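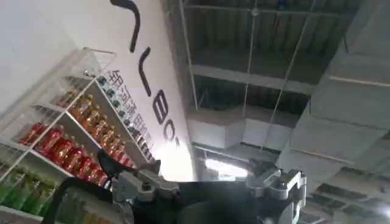

## 4. Chapter Numbers and What Readers Do With Them

The previous section dealt with numbers that belong to a single title. A crossover adds a second set. An issue of *Shehu* may be the ninth of its own series and also chapter twelve of an event that began in somebody else's comic, and both figures will be on the cover, usually in different typefaces and sometimes in different corners. Publishers call the second number a reading aid. We take them at their word for the length of this section, mostly to see how long we can keep it up.

### 4.1 Material

The corpus is the 600 issues of the Tonlow superhero line described in Section 2. Of these, over 60 carry a chapter number in addition to an issue number. They belong to four events. The longest is *The Sostia War*, which ran through most of the line and left behind a checklist that was printed in the back of every participating issue and revised in most of them. We treat each revised checklist as a separate document, even where the only revision was the removal of a comic that had slipped its ship date and was no longer spoken of.

For every numbered chapter we recorded the issue number, the chapter number, the position of both on the cover, the wording of the recap page, and the first scene that picks up directly from another title. The last of these caused the most argument. A scene that opens with Wistus in a burning tower obviously follows the scene in which the tower was set on fire. It follows rather less obviously when the fire was set in a different comic, by a different artist, who had drawn a bridge.

### 4.2 Three uses of one numeral

In fan discussion a chapter number is treated as a plain statement of order: read this, then read the next one up. In the corpus it does at least three jobs, and the covers do not say which.

The first is order of publication. Chapter five went on sale after chapter four, and that is all the number knows. In the second event we looked at, chapters five through eight take place at the same time in different parts of the city, and a reader could take them in any order without losing anything except the pleasant feeling of having followed instructions.

The second is order of story time. It agrees with publication order more often than a suspicious reader would expect, and where it doesn't, the recap page tends to give things away. A recap that begins "Meanwhile" is keeping its head down. A recap that begins "Hours earlier" has a scheduling problem and would like to move on.

The third is membership. Some chapters are numbered chiefly so that they count as chapters. The side story in which Wistus's former roommate looks after the greenhouse during the siege has a number, a banner and a place on the checklist. It receives no plot from the chapter before it and hands none to the chapter after. Its number tells the reader that the comic is part of the thing she is buying, which was presumably the point.
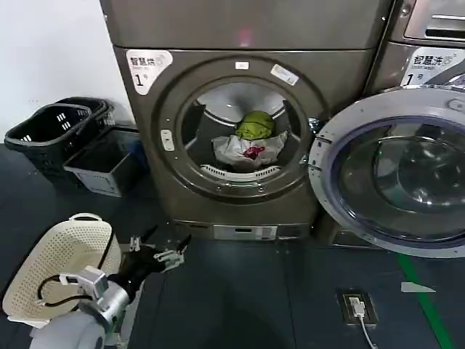

Membership numbering is easy to mistake for sequence, and the mistake is older than comics. Anything sold, shelved or installed as one of a set tends to acquire a numeral, and the numeral then sits there looking as if it wanted to be followed by another. The front-loading dryer in Figure 2 has a white sticker at the upper left of its front face, with the characters 智慧烘, a large "1" and a smaller 号: dryer number one. Anyone can read that label as a name. It would be an odd customer who felt obliged to start there in order to understand dryer number two. The same customer, handed a greenhouse story marked "Chapter Seven," will go home without it if the shop is out of chapter six. The numerals are doing the same work in both cases. The habits brought to them are not the same, and for the side stories of *The Sostia War* the habits won.

### 4.3 The reader survey

We asked 130 readers to arrange unlabeled pages from the third event into the order in which they would want to read them. Chapter numbers, issue numbers and recap pages had been removed. A second task used the same pages with the chapter numbers restored. Respondents could leave pages out, an option we included as a courtesy and came to regret, as a number of them left out the entire subplot with the moon.

With the numbers gone, readers grouped pages by title first. They kept one artist's work together, followed one character to the end of her troubles, and then went back for the next. Very few tried to weave the titles together in the way the publisher had. Several wrote in the comment box that they had read the event when it came out and had no memory of its being so complicated, which we are inclined to put down to the event's having come out slowly.

With the numbers restored, nearly everyone followed them. They followed them through the greenhouse-style side stories in the third event (there are two, one involving a dog) and through a flashback that contradicts the chapter it interrupts. Asked afterward whether the order had made sense, most said that it had. Asked what happened in the middle, they became less forthcoming.

We don't want to lean too hard on this. The task was artificial, the pages were photocopies, and a person who volunteers to sort superhero comics for a researcher is probably not drawn at random from the population. Still, the direction is plain enough. A chapter number persuades readers that a gap in the plot is a gap in their own attention. They assume they missed something, and the publisher is spared a letter.

### 4.4 Recap pages as repair work

If the number promises continuity, somebody has to supply it, and in the Tonlow line the job falls to the recap page. Recaps in numbered chapters are longer than those in ordinary issues and differ in kind. An ordinary recap reminds. A crossover recap negotiates. It has to explain why a hero who was in chains in one title is having coffee in another, and it has to do so in a box beside the credits.

The commonest device is the passive voice. Wistus "has been freed." The gate "was closed." By whom, and in which comic, is left to the checklist. The next most common is the bare assertion of resolve, as in "Now the heroes must stand together," which carries no information whatever and appears at exactly the places where two writers have disagreed about who is dead. We found the formula, with small changes, in all four events.

Footnotes to other issues, once the pride of the genre, do little of this work. Where they occur they mostly point forward, to comics not yet on sale. A footnote of this sort is hard to tell from an advertisement, and our coders were eventually told to stop trying.
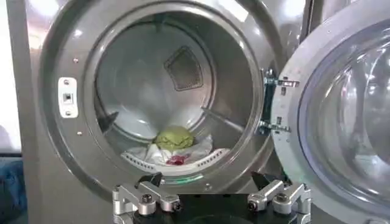 Mirsad Ristić objects that all this treats the single issue as the natural unit of reading, when most people now meet these events in collected volumes, where the chapter numbers have been settled, the recaps cut, and the greenhouse moved to an appendix. On his view the monthly numbering is scaffolding, and we are reviewing a building by its planks. He adds that he read *The Sostia War* in one volume over a weekend and "understood nearly all of it, apart from the moon."

The objection is fair as far as it goes. The collected editions do smooth the order, and in one case they quietly correct it: the flashback mentioned in Section 4.3 has been shifted to the front of the volume, where it contradicts nothing yet. But the scripts were written to the monthly numbers. Scenes repeat the ending of the previous chapter for readers who had waited for it, and in a volume the repetition falls on facing pages, so that the tower catches fire twice before anybody has turned over. The planks are still in the building. A few of them are holding it up.

There is also the matter of what the collections leave out. The volume of the second event drops a numbered chapter altogether and renumbers the rest to close the space. A reader who owns both versions has two comics called chapter nine, with different villains. We have used the monthly numbering throughout, and the collected numbering is given in brackets in the appendix tables wherever the two diverge. Section 5 takes up the case of the fourth event, whose final chapter was published as a first issue.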